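Locker changeover at Fodcombe: keys, labels and venting

The changeover of the gray steel lockers on the upper level at Fodcombe enters its second phase in October. The first phase covered the key audit. The second covers relabeling, lock replacement where needed, and a check of the vents. Members who hold a locker should read the notes on keys and contents before then.

The bank was supplied in two tiers by Jestomley, and the doors on both tiers use cam locks. Each lock takes a flat key, and each lock was delivered with 2 keys: one for the holder and one for the front desk. The audit found that the desk set no longer matches the register. In 12 cases the desk key either opens a different door or opens nothing. Those locks will be replaced with new cylinders of the same pattern, and both keys will be reissued under a new number.

Holders of the affected lockers will get a notice by email. The old key should be returned to the desk in the envelope provided, with the locker number written on the outside. Keys should not be taped to the door or pushed through the vents.

A key that turns stiffly is usually a dirty cylinder. Dry graphite is the correct lubricant. Oil and spray grease collect dust and make the fault worse within a few months. If a key has bent, do not straighten it and try again. Bring it to the desk and a new one will be cut from the code.
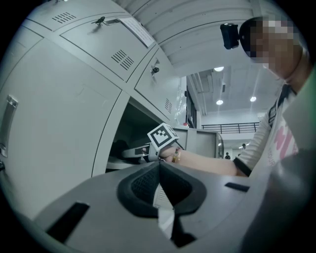

Labels are the second item. Paper labels fixed with tape have been in use as a stopgap, and they lift at the corners once the tape dries out. The replacement is a printed polyester label from Younis, size 2 by 3 inches, placed in the upper right corner of the door. The surface has to be wiped with isopropyl alcohol first and left to dry. Tape residue comes off with a plastic scraper and a citrus-based remover. Metal blades are not to be used, as they cut through the paint and the exposed steel will rust along the scratch.

Vent slots must stay clear on both sides of the door. They are the main path for air into a closed compartment, and a bag or jacket packed hard against the inside face will block them. Damp items should be taken home the same day. Where a compartment has developed a smell, the procedure is to empty it, vacuum the floor and back corners, wash with a mild detergent, and leave the door open for 3 hours.

Contents come next. Small dark items are easily missed at the back of a compartment, especially on the lower tier, where very little ceiling light reaches the floor of the locker. Before handing a locker back, check the full depth with a flashlight. Anything left in a surrendered locker will be bagged, tagged with the door number and held at the desk until the end of the following month.

Doors should be closed by hand pressure near the lock. Slamming them throws the cam out of line, and an open door that is leaned on will drop at the hinge side. Signs of a dropped door are an uneven seam and a key that turns only when the door is lifted slightly. Report either one using the Dilter form at the desk, giving the door number and tier.

Requests to swap tiers can be made on the same form and will be handled after the new locks are in.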